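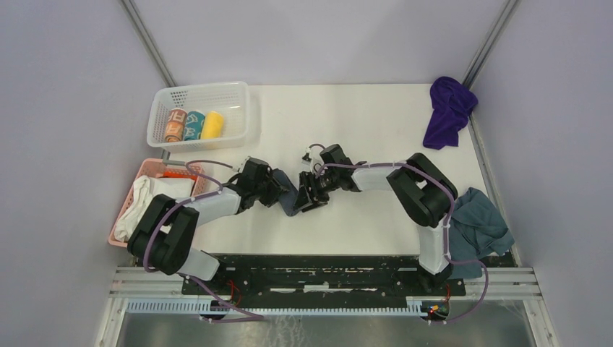
Chapter 7
Building on Sloping Ground

Most people who buy a steep block do so because it was cheaper, or because of the view. Either way, the slope will shape nearly every decision that follows, from the position of the driveway to the height of the bathroom window. This chapter deals with small houses on slopes, up to two storeys, and assumes you have already read Chapter 4 on soils and Chapter 5 on footings.

There are two basic ways to put a level floor on a slope. You can change the ground to suit the house, which means cutting into the hill, filling below it, or both. Or you can leave the ground more or less as it is and raise the house on posts, piers or stepped walls. Many houses end up as a mixture. A garage may sit on a cut slab at the street while the living rooms run out over the slope on posts.

7.1 Reading the slope

Slope is given in three ways, and it is easy to confuse them. A ratio of 1 in 5 means the ground rises one metre for every five metres measured on the level. The same slope is a grade of 20 per cent and an angle of a little over 11 degrees. Designers and builders in this country mostly use the ratio, and so does this book.

A contour survey is the starting point. For a house block the contours should be no more than half a metre apart, and the surveyor should also pick up trees, rock outcrops, drains and the floor levels of any house next door. Do not rely on contours taken from a council map. They are drawn for other purposes and can be out by more than the height of a step, sometimes by the height of a room.

Walk the block as well, after rain if you can. Look for soft patches, leaning trunks and fence posts that have moved downhill. A survey records levels on one day – it will not tell you that water comes out of the bank every November.

7.2 The Nosstead house

The main example in this chapter is a two-bedroom house at Nosstead, built on a block of 900 square metres that falls away from the road at 1 in 4. The house has a floor area of 12 metres by 8, with the long side running along the contours. Placing it this way kept the fall across the building to two metres. If the house had been turned to run down the hill, the fall would have been three metres, and the posts at the low end would have needed a good deal more bracing.

Three schemes were drawn and priced. The first, known as Kumemano, used a full cut and a single slab. It needed 297 cubic metres of earth to be moved, most of it carted away, and a retaining wall along the whole uphill side. The second, Jalali, split the floor into two levels with five steps between them. The third, Gusesik, stood on steel posts with a suspended timber floor, and the only cut was a narrow shelf for the entry path.

The owners chose the Jalali scheme. It cost more than Gusesik to build, but the lower rooms opened straight onto the ground, and the underfloor space on the downhill side was small enough to close in cheaply. The step between the two levels also gave a natural place for the main plumbing wall.

7.3 Cut and fill

A cut is usually safer to build on than a fill. Undisturbed ground has been carrying its own weight for a long time, while new fill settles, and goes on settling unless it is placed in thin layers and compacted. Where a slab sits partly on cut and partly on fill, the footings on the filled side must be taken down through it to natural ground.

Any bank left by a cut must be either laid back to a stable angle or held by a wall. Behind the wall there should be a drain at the base, with at least 300 mm of clean gravel against the back face. At Nosstead the gravel was increased to 400 mm because the clay above the house drained slowly.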